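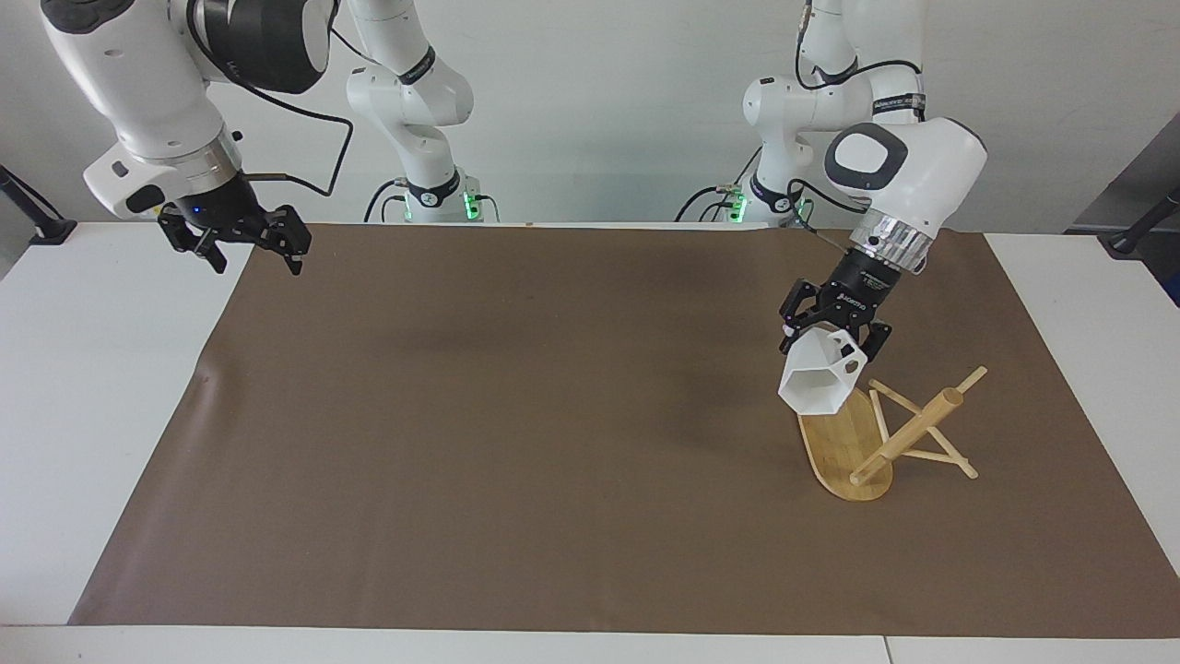
TRACING SERVICE / FREQUENTLY ASKED QUESTIONS

Relatives missing or detained in areas of armed conflict

Who may open a tracing request?
Requests are accepted from parents, children, siblings, spouses and registered partners of the missing person. Other relatives may apply with the written agreement of one of the above. The Camatari Tracing Office does not accept requests from employers, journalists or political organisations.

What information should I provide?
Please give the person's full name, date and place of birth, and the last place from which they were in contact. Include other spellings of the name if you know them. Form 63 has space for two photographs. Do not send original documents by post.

My relative may have joined an armed group. Can I still apply?
Yes. The Office does not ask why a person travelled and takes no view on their conduct. Applicants should be aware that national authorities may hold their own inquiries, on which we cannot advise.

Can you arrange a release or a return home?
No. Our work is limited to establishing where a person is and, where the holding authority permits it, passing on family messages. Questions about repatriation should be addressed to the foreign ministry of the country of citizenship.

How long may a family message be?
Messages are limited to 200 words and must contain personal and family news only. They may be read by the holding authority before delivery. Messages that mention military matters will be returned to the sender.

Is there a charge?
Tracing is free. A fee of 20 euros applies to certified copies of closed files.

Will my details be shared?
Your address is never passed to a detaining authority. Your name is disclosed only with your signed consent, which may be withdrawn in writing at any time.

Whom should I contact?
New requests: Hanne Mikkelsen, Bisgaard office. Existing files: Nasrin Najafi, Plaltow office. Both offices are closed to visitors on Wednesday. Please quote your file number in all letters.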